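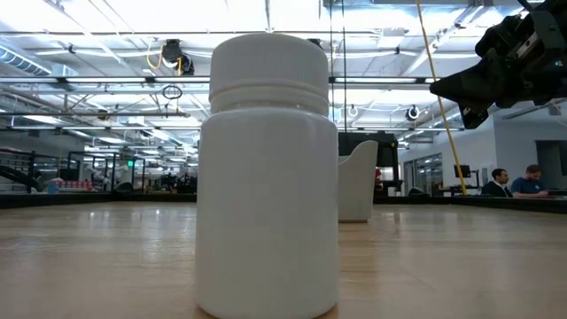
Charalambos Triantafyllou一坐下就说，浴室镜子后面那个小柜子，是全家最不该放药的地方，偏偏家家都往那儿放。我当时差点把茶喷出来，因为我家的感冒药、胃药、创可贴，还有一瓶早忘了给谁买的维生素，全在那个柜子里，一洗澡就跟着一起蒸桑拿。

我是2023年7月去Grornstead找他聊的。起因很简单：给我妈收拾屋子，翻出一鞋盒药，我和我姐蹲在地上对了一下午，越对越糊涂，好几板药剪得只剩半截，名字剪没了，日期也剪没了。朋友听我抱怨，就把他的电话给了我。他在镇上的Haworth药房站了大半辈子柜台，前两年才退下来，中文是跟太太学的，带一点福建口音，说到“吃药”两个字特别亲切。

“你妈妈那个鞋盒，我见过一千个。”他一边说一边给我续茶，“Shoes换过很多双，盒子一直是那个盒子。”

我问他，人为什么就舍不得扔药呢？我妈连过期酸奶都扔得很痛快。他想了想，说药跟别的东西不一样，花钱是一方面，主要是它让人想起生病那阵子。“你那次发烧很难受，吃这个退下来了，你就觉得它对你有恩。下次还要靠它的。扔掉它，好像有点不讲义气。”

我笑了半天，可回头一想，我自己抽屉里那管烫伤膏不就是这么留下来的嘛，都挤不出来了。

他年轻的时候在Mernetti那边学徒，那是他老家附近一个小地方，药房还兼卖灯油和缝纫线。师傅规定他头三个月只许干一件事，就是贴标签。药名怎么写，一天几次怎么写，饭前饭后怎么写，写歪了撕掉重来。“我恨死了。我想，我是来学配药的，怎么变成写字的？”后来有位老太太拿着瓶子回来，说眼睛不好，只看见“三”，没看见后面是三天还是三次。那天晚上师傅没骂他，就让他把当天的标签都重写一遍，字放大一倍。

“从那天起我字写得很大。我太太说我写购物单像写横幅。”

讲到标签他就停不下来了（真的，我录音里这一段有二十来分钟）。他最反对的就是换瓶子。很多人嫌原来的包装难看，占地方，买一套统一的小罐子，把药片倒进去，摆出来是整齐，可是过三个月谁还记得哪罐是哪罐？批号没了，有效期没了，说明书也早拿去垫桌脚了。我心虚地问，那贴个便利贴行不行，他说便利贴是世界上最想离开瓶子的东西。
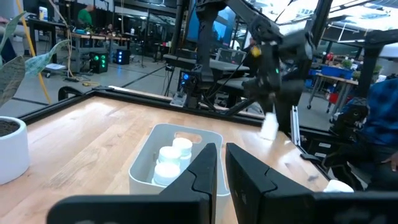
浅灰色收纳盒与白色圆筒。

那要是东西实在多，怎么放呢？他的办法土得很，找个带把手的盒子，能一把端走就行，放在卧室衣柜的上层，阴凉，干燥，小孩够不着。内服的一盒，外用的另外一盒，千万别混。眼药水和滴耳液尤其别挨着，他说半夜迷迷糊糊拿错的，他在柜台上听过不止一回，“每个人都跟我讲是他先生拿错的，从来没有人是自己拿错的。”

我又问每周那种分格药盒好不好用，我姐给我妈买过一个，七个格子，颜色花花绿绿的。他说好用，但是有条件，得先问药房哪些药能离开原包装，有些怕潮怕光，拿出来就不合适了。另外装药这件事最好固定一个人来做。他碰到过一家，女儿早上装一遍，儿子晚上来了看见有个格子空着，又好心给补上了。幸好老人自己觉得不对，打电话到药房来问。

“她打来说，今天的星期怎么这么长？”

我俩都笑了，笑完他又挺严肃，说那个电话是他当年最庆幸接到的电话之一。老人肯打电话问，说明她不怕被笑话，这点很要紧。他在柜台上有个习惯，客人走之前，他会请对方反过来给他讲一遍怎么吃。不少人嫌他啰嗦，尤其是中年男人，“他们都说知道知道，知道知道，然后从停车场走回来问我。”

聊到一半他太太端了一盘橄榄出来，插嘴说他退休以后在家里也这样，炖个汤要人复述一遍关火的时间。他假装没听见，给我看墙上的一张合影，是Haworth搬新址那天拍的，后排有个年轻人笑得眼睛都没了，是他带的最后一个徒弟，现在在Drindetti开店，过年还寄核桃来。

我问他这些年最大的变化是什么，本来以为他会说电脑啊、网上买药啊之类的，结果他说是椅子。以前店里有五把椅子，靠窗一排，大家等配药的时候就坐下来聊，谁家腿疼，谁最近睡不着，他在柜台后面一边数药一边听，听着听着就听出问题来了，比如这位老先生怎么同时在吃两家诊所开的差不多的东西。后来店里重新装修，椅子拿走了三把，说要腾地方摆货架。再后来大家都提前打电话，到了拿上袋子就走。

“快是快了。我也喜欢快。可是我有时候要追到门口去问一句。”

我接着问，普通人家到底多久该清一次药？他说一年两次够了，他自己家放在三月和换季的时候，跟收冬天的被子一起做，这样不会忘。过期的别往马桶里冲，也别给邻居，先问问附近药房收不收，各地规矩不一样，问一句又不花钱。他在店里的时候搞过一次旧药回收，来的人排到了面包店门口，最老的一盒药比他还早来镇上，整整放了55年，铁皮盒子，漂亮极了，里面的东西已经看不出是什么了。主人是位老先生，药交出来，盒子要拿回去，说是他母亲的。

“当然给他拿回去。我还帮他擦干净了。”

还有一件事他让我一定写上：每个吃长期药的人，钱包里应该有张纸，写上在吃什么、多少量、对什么过敏、打给谁。不用漂亮，字大就行。他从自己钱包里抽出来给我看，折得都起毛了，字果然像横幅，最底下一行是他太太的电话，旁边还加了句“她耳朵不好，请多响几声”。他太太在厨房里喊，谁耳朵不好！

走的时候差不多傍晚了，他送我到门口，又问我一遍回去准备怎么弄那个鞋盒。我就站在台阶上老老实实背：看不清名字的挑出来拿去药房问，过期的单独装，剩下的留原盒，不放浴室。他点点头，说还漏了一条。我想了好一会儿，外用的分开放。

后来我和我姐照着弄了，大概花了100分钟，中间吵了一小架，为的是那瓶维生素到底是谁买的。我妈坐在旁边嗑瓜子，一句话也不说，最后把空鞋盒要了回去，装毛线用了。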